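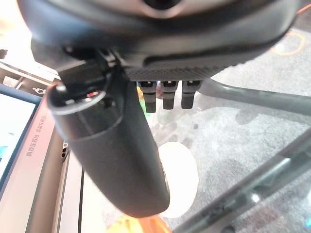

Macarena Gallardo said that whole fruit should stay on a plate at all times, and that she would not agree to any wording that let it be set directly on the glass. Rocío Palma asked for this to be recorded before the agenda was taken.

Hirnomgate, ground floor fit-out
Minutes of the furnishing and table service meeting, December 2018

1. Previous minutes
Accepted with one correction. Under item 4, "table mat" should read "plate."

2. Glass tabletop
The Tendham glass top stays in use. RP reported two light scratches near one corner, both older than the last inspection. The top is to be wiped with a damp cloth and dried with a second cloth. Abrasive pads are not to be used. Felt pads, pack of 100, to be ordered from Rawat and fitted under anything with a hard base that stands on the glass for more than a day.

3. Plates and fruit
The round beige plate with the raised rim is adopted for the pineapple. MG noted that the fruit is longer than the plate once the crown is counted, and proposed a larger oval dish. RP did not support this. The skin is the part that marks the glass, and leaves hanging over the rim do no harm. It was agreed to keep the round plate and to lay the pineapple on its side, with the crown pointing away from the plate.
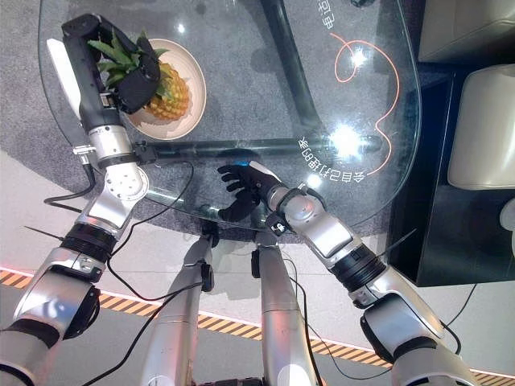

The same arrangement applies to melons, except that a folded napkin goes under the fruit to stop it rolling. Bananas and grapes were left for the March meeting. Cutting is to be done in the kitchen on a board. No knives on the glass.

4. Carpet
The gray carpet is to be vacuumed under the table as well as around it. MG asked whether the Irutard spot cleaner had been tested for juice stains. RP has tested it on an offcut with a drying time of 15 minutes and saw no change in color. A second test on the pile nearest the wall was requested.

5. Supplies
Napkins: 200, plain white.
Cloths: 100, lint-free, to be split between the kitchen and this room.
Spare round plate: one, same color if Rawat still carries it. If not, MG to be asked before a substitute is bought.

6. Other business
The wording "fruit and similar" in the cleaning sheet was questioned. It will be changed to "whole fruit."

Actions
RP: felt pads, napkins, cloths, second carpet test.
MG: revised cleaning sheet, spare plate.

Next meeting: March, same room.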